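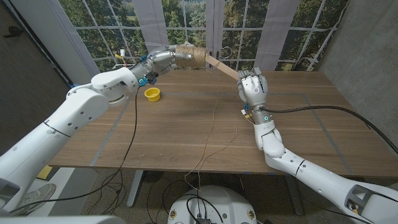
# paucar-holdcheck

Hold estimation for two-arm tasks, plus the recordings we used to find out how much of it to believe.

Read the "What we don't believe" section before you use this for anything. The numbers in the results table are correct and they are also easy to misread, and I have watched smart people misread them twice, once in a slide deck with our name on it.

Maintained by Yaowalak Noiphan. The planner side is Gervasio Ulloa's. Labels by Siriporn Wannasri and Nantana Phuthong.

## What it does

The package takes joint positions, motor currents and wrist camera images from both hands and puts out one of four states per hand:

- `free`
- `touching`
- `holding`
- `unsure`

It also puts out a `shared` flag, which should be true when both hands are on the same rigid object. When `shared` is true, the planner has to treat the arms as a closed chain. When it is false, each arm may be planned alone. Getting this wrong in one direction wastes time. In the other direction the arms pull against each other until a current limit trips, or until the object gives.

That is the whole scope. It does not find objects, pick grasps, or tell you whether a hold will survive the next motion. People keep asking for the last one. See issue tracker, label `please-stop`.

## Install

```
git clone the repo
cd paucar-holdcheck
make env
make check
```

`make check` replays one short episode and compares the output with a stored file. If it fails on your machine, look at your image decoder first. We lost most of a week in October to a decoder that returned channels in a different order on one workstation, and the estimator's scores barely moved. That should worry you more than it comforts you. A vision model that doesn't mind having red and blue swapped may not be getting much from the pictures in the first place.

## Quick use

```
holdcheck replay --episode 17 --cams head,wrist_l,wrist_r
holdcheck run --config configs/two_arm.yaml
holdcheck score --split test --by-object
```

Always pass `--by-object` to `score`. The pooled number hides the bad cases behind the easy ones. I wanted to make it the default and was outvoted.

## The recordings

There are 375 episodes, cut into 1862 labeled segments. Each episode has a head camera stream, both wrist streams, joint states for arms and fingers, finger motor currents, and the planner's commands.

Most objects are household or pet-shop items with at least one long, thin part. That was deliberate. Cups and boxes had already been done well enough by everyone, ourselves included, and a flat stick pinched between a thumb and fingers is where the old estimator fell over. Motor current alone can't tell a good pinch on a thin edge from fingers that have closed on their own joint stops. The two look the same to the driver. 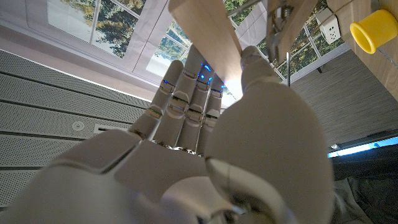 Segments were labeled from video, with the current traces hidden. Siriporn and Nantana each labeled everything separately, then went through the disagreements together. Both versions are in the repo (`labels/sw.json`, `labels/np.json`), along with the merged one. Please don't report against the merged file only. Where two careful people can't agree whether a hand is touching or holding, a model that matches the merged label has learned something about how those two settle arguments.

The disagreements bunch up in `touching` versus `holding` on thin parts. The thumb is large and sits between the wrist camera and the contact much of the time, so you are often judging the grip from a fingertip and an edge. Neither labeler thinks more hours would fix that.

## Layout

```
episodes/
 0001/
 head.mp4
 wrist_l.mp4
 wrist_r.mp4
 joints.parquet
 currents.parquet
 commands.parquet
labels/
 sw.json
 np.json
 merged.json
configs/
tools/
```

Timestamps come from the logging host. The camera streams are aligned by arrival time, and nothing was hardware triggered. For slow two-arm motion you can live with this. If you plan to study contact onset, don't, at least with these files.

## Results

Scored by segment, test split, against both labelers separately. I have left out the pooled score.

| Condition | Agrees with SW | Agrees with NP |
|---|---|---|
| Thick part, one hand | good | good |
| Thick part, both hands | good | good |
| Thin part, one hand | fair | fair |
| Thin part, both hands | poor | fair |
| Object being passed | poor | poor |

"Good" means the estimator disagrees with a labeler no more often than the other labeler does. "Fair" means more often, though better than always guessing `holding`. "Poor" means it failed to beat that guess. The raw percentages come out of `holdcheck score` and you are welcome to them. They depend so heavily on how segments were cut that I'd sooner not have them copied into somebody's comparison table, which is what happened with the first release.

## What we don't believe

**That the wrist cameras help as much as the ablation says.** Removing them makes the scores drop. Fine. But blurring them until no contact can be seen makes the scores drop by far less. The model may be reading the background to work out arm pose, then guessing the hold from the pose. In a dataset where one task tends to end in one kind of posture, that guess is a strong one. Fitzgerald Haddad ran the blur test and deserves credit for spoiling a nice result.

**That it transfers.** Everything was recorded in one room, at one table, with the same pair of hands. The Idura team tried our weights on their cell and reported that `shared` was stuck at true. They sent logs. We could reproduce it by moving the head camera mount.

**That the `unsure` state is calibrated.** It is a threshold on a softmax. We picked the threshold by looking at the validation set until it seemed reasonable. Treat it as a knob.

**That the planner benefits.** Gervasio ran the closed-chain planner with our `shared` flag and with a flag set by hand from the task script. The scripted flag did better. If your task is scripted, you already know when both hands are on the thing, and you should use that. We see a case for the estimator only when a person may take or hand over the object at unplanned moments, and we have very few episodes like that. 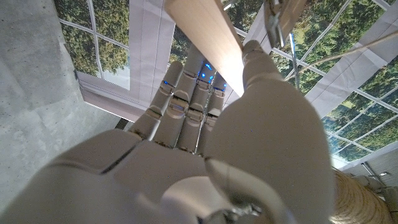
## Planner notes

With `shared` true, the planner fixes the relative pose of the two hands at the moment the flag flips and holds it as a constraint. Any error in that pose gets baked in. With a stiff object, small errors show up as current. With something long and a bit springy, they show up as bend, and the currents look healthy the whole time.

We tried letting the constraint relax when the currents stay low. It drifted. The code is still there under `planner.relax_constraint`, off by default, and I would take it out if two configs in `configs/legacy` didn't depend on it.

The flag must stay true for 4 control ticks before the planner acts on it, and the same going back. Longer windows made the handovers feel sluggish to the operators. Shorter ones made the planner flap between modes during thin-part grasps. I have no evidence that 4 is right for your control rate.

Things that will trip you up:

- Left and right are the robot's, in every file. The Busau viewer mirrors the head stream on display. We have asked for an option to turn that off.
- Finger currents are filtered on the driver before we see them. We don't have the filter constants and the vendor hasn't sent them.
- Fingertip cable slack changes the resting current. `tools/rezero.py` has to be run after any change to the wiring, including the changes you think are too small to matter.
- `commands.parquet` holds what the planner asked for. What the arms did is in `joints.parquet`. A surprising number of bug reports come from plotting the first one.

## Splits

Split by object, then by day. The first release was split by segment, so pieces of the same episode landed on both sides. Its scores were meaningless, and they are still being quoted. If you see a figure credited to `paucar-holdcheck` with no mention of an object split, it came from there.

## If you want to contribute

The most useful thing would be recordings from a different room with a different hand, even a handful. Second would be a baseline that uses joint positions only, tuned with as much care as the vision model got. Ours was written in an afternoon, and I suspect it is losing for that reason.

Pull requests that raise the pooled score will be run through the blur test before anyone reads the code. Prolora's patch from the spring went through this and was merged without its headline claim, with their agreement.

New architectures are low on the list. We swapped the backbone three times and each time the gain was smaller than the gap between our two labelers.

## License and contact

Code is under the MIT license. Recordings and labels may be used for research, with both label files kept together in any copy you pass on.

Open an issue before writing mail. Attach the config, the episode number and the output of `holdcheck version`. For label questions, name the segment and say which file you were reading.

Last edited Sunday, July 14, 2019 (YN): results table changed to words, legacy split removed from the download script, wiring note added.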